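Evening classes to close in Urkstead as council ends rent support

The adult learning centre in Urkstead will stop its evening classes at the end of March, after the town council decided to end its rent support. Chenxi Deng, who has led the centre for six years, received the letter at four in the afternoon, one hour before lessons.
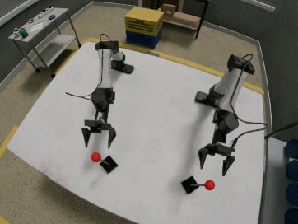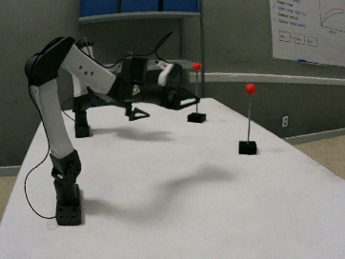
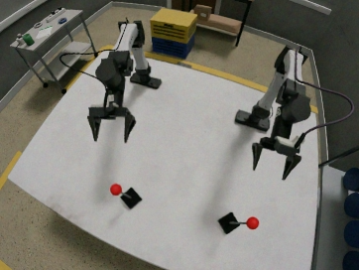

"I read it twice and then I went to teach," she told me. "The students had already paid for the bus. I could not send them home."

The decision concerns 298 adults, most of them women who left school early. They study for the basic certificate, which employers in the district ask for even for cleaning work. The council says that the daytime courses are not touched. Deng does not find this answer serious.

"Who can come at ten in the morning? They have jobs, they have small children. The evening was the only door open for them."

In its statement the council said it respects the work of the centre but must save money in all departments. Deng asked for a meeting and was offered 24 minutes. She remembers the number well, and she laughs a little when she says it.

A petition against the closing has collected 787 signatures, many of them from Dzene, the village across the river, where there is no school for adults at all. The education group Asitz has also written to the regional ministry. It asks that the right to study after the age of 18 is written into the local plan. The ministry has confirmed that it received the letter, but has given no date for a reply.

Meanwhile the citizens' fund Civik has offered to pay the rent until the summer, if the centre can find 200 new members. Deng is careful about this offer. "I am grateful, of course. But education should not depend on who is generous this year."

I asked her what the students say. She told me that one of them, a grandmother, brought her exercise book to the last council session and put it on the table in front of the mayor, open at the page with her first essay. He did not comment on it.

The council will discuss the petition at its next session, which begins at six in the evening. Deng has lessons at that hour. A colleague will go in her place.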